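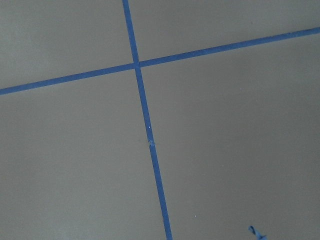
冬が来る前の車の手入れ 物置と台所にあるもので済ませる

2021年11月26日更新

うちのCustdaleは中古で買ったときから運転席の床が湿っぽく、助手席の窓は閉まるたびに小さく悲鳴を上げる。売ってくれたBorkowskaの店では「味ですね」と言われた。味のある車と暮らしていると、道具代をかけずに何とかする知恵ばかりが増えていく。毎年この時期にやっていることを書いておく。専門家の意見が聞きたい人は整備工場へどうぞ。うちの近所の工場はコーヒーもおいしい。

フロントガラスの内側

曇り止めを買いに走る前に、まず内側を拭く。外は雨が洗ってくれるが、内側は誰も洗ってくれない。内装から出た油分と人間の息が仲よく膜になっていて、夜に対向車が来ると一気に白く光る。

固く絞ったマイクロファイバーの布で水拭きし、すぐに別の乾いた布で仕上げる。布は必ず二枚。一枚で済ませようとすると、汚れを上から下へ引っ越しさせるだけになる。一枚目を横、二枚目を縦に動かしておくと、拭き筋が残ったときにどちらの布のせいか分かる。犯人はたいてい乾いたほうの布で、柔軟剤を入れて洗ったのが原因だった。それ以来、車用の布だけは柔軟剤なしで洗っている。

ダッシュボードとの境目の狭いところは、プラスチックの定規に布を巻いて差し込む。金属の定規はやめておくこと。私はやった。今でも傷が見える。

床が湿っているとき

マットを外して裏を見る。見たくない気持ちは分かるが見る。濡れていたら新聞紙を敷いて上から踏み、紙が湿ったら取り替える。18枚ほど、などと書くと律儀に数える人がいそうなので、枚数は書かないことにする。紙が湿らなくなったら終わり。

そのあと外気導入にして暖房を足元に当てる。内気循環のままだと、自分で作った湿気を自分で吸い直すことになり、窓は前より立派に曇る。走れない日は、晴れた昼間にドアを開けておくだけでもだいぶ違う。ただし猫のいる地域では、乗る前に後部座席を確認してほしい。

乾かしてもすぐ湿るなら、雨漏りかエアコンの排水か、もっと高くつく何かである。新聞紙で解決しようとしないこと。

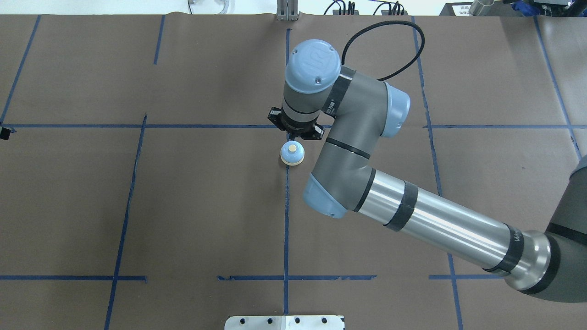 新聞紙より猫砂のほうが楽だという便りを読者の方からいただいた。履き古した靴下に紙の猫砂を詰め、口を結んで座席の下に置いておくのだそうだ。ひと冬それで通したが、一度だけ結び目がほどけて、春までシートレールから砂が出続けたとのこと。結び目は二重に、という助言つきだった。

さっそく真似をしてみたところ、確かに朝の曇りは軽くなった。見た目は車内に靴下を忘れた人である。

ゴムの悲鳴を止める

ドアまわりのゴムは、水拭きしてよく乾かしてから、ゴムに使えるシリコーン系の保護剤を布に取って薄く塗る。スプレーを直接吹きつけると、ゴムより先にガラスと自分の袖が保護される。私はDikexの小さい缶を使っている。Loltoで1,475円だった。安くはないが、ひと冬使ってもまだ缶が重い。

潤滑油なら何でもいいだろうと、自転車用の油を塗るのはよくない。石油系の油はゴムを膨らませたり傷めたりすることがある。缶の裏の細かい字を読むのは面倒だが、ゴムを丸ごと取り替えるときの見積書の字はもっと読みたくない。

塗ったら5分待って、余りを拭き取る。待つあいだに、ドアポケットの古いレシートを捨てる。うちでは147円のあんパンのレシートが三年分の地層の底から出てきた。買った覚えも食べた覚えもない。

凍ったガラスに熱湯をかけない

毎年書いているが、今年も書く。急に温めるとガラスが割れることがある。割れなかったとしても、流れた湯が足元で凍って、次に転ぶのは自分だ。

前の晩に覆いをかけておくのがいちばん楽で、専用品でなくても、古い毛布以外なら大体使える。毛布は水を吸ってガラスごと凍り、朝には一枚の板になる。ワイパーは機種の説明書を確かめたうえで立てておく。忘れて凍りついた朝は、スイッチを入れずに、暖房で溶けるのを待つ。

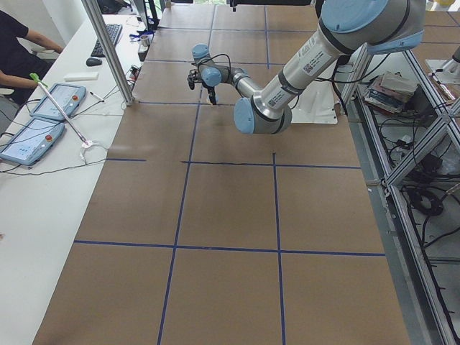
トランクの中身を減らす

ついでの作業だが、効き目は大きい。六月に使った折りたたみ椅子がまだ入っているなら降ろす。砂も一緒に降ろす。空いた場所には、軍手、懐中電灯、ガラスの霜取り用のへら、乾いた布を入れておく。

へらはトランクより運転席のドアポケットに置いたほうがいい。トランクの扉が凍って開かない朝に、トランクの中のへらは何の役にも立たない。

懐中電灯は電池を抜いて、別の小袋に入れて一緒にしまう。入れっぱなしだと、必要になった夜には液漏れしていることがある。小袋には電池の向きを書いた紙も入れた。暗いところで老眼鏡を探すのは、もう去年で懲りた。

溝の減ったタイヤだけは、台所にも物置にも代わりになるものがない。これは素直に買う。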